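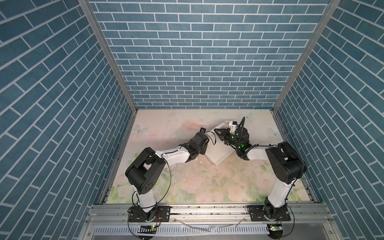
Do I need glue or tape to put the box together?
Neither one. Tabs and slots hold everything, provided you fold in the order given.

Section 4: Folding the Udik Mailer

Before you start

Clear a flat surface larger than the sheet. Sweep off crumbs, which press dents into white cardboard and stay there as a keepsake.

CAUTION: Cardboard edges cut. They prefer knuckles.

1. Take one sheet from the pack of 20 and lay it flat, with the narrower lid panel at the far end and the wider base panel toward you.

2. Find the score lines running across the sheet and the two short slots in the base panel. If you can't find the slots, turn the sheet around and read step 1 again, slowly.

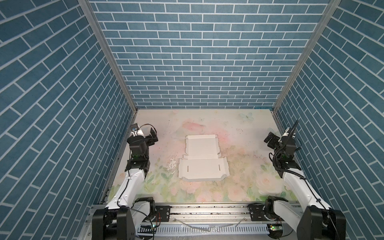
3. Crease every score line before you fold anything for keeps. Go gently. A line creased the wrong way will remember it.

4. Raise the angled side flaps on the base panel.

5. Fold the small tabs at the corners of the lid inward, then bring the lid over. Stop if anything buckles. Pushing harder makes a different box, and we don't sell that one.

Note: Unused sheets should be stored flat. Leaning them against a wall gives you a curved box by September.

Covering your work surface
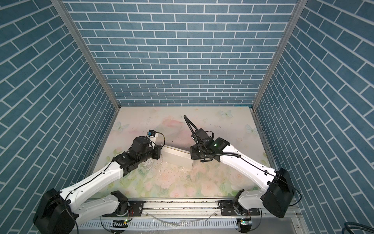
Photo: Lev Ivanyshyn / Wulldale Packaging

A printed mat is fine under the work, roses and butterflies included. Wipe it down and let it dry before the next sheet goes on, as cardboard drinks whatever it is offered.

For replacement sheets, order part 1551.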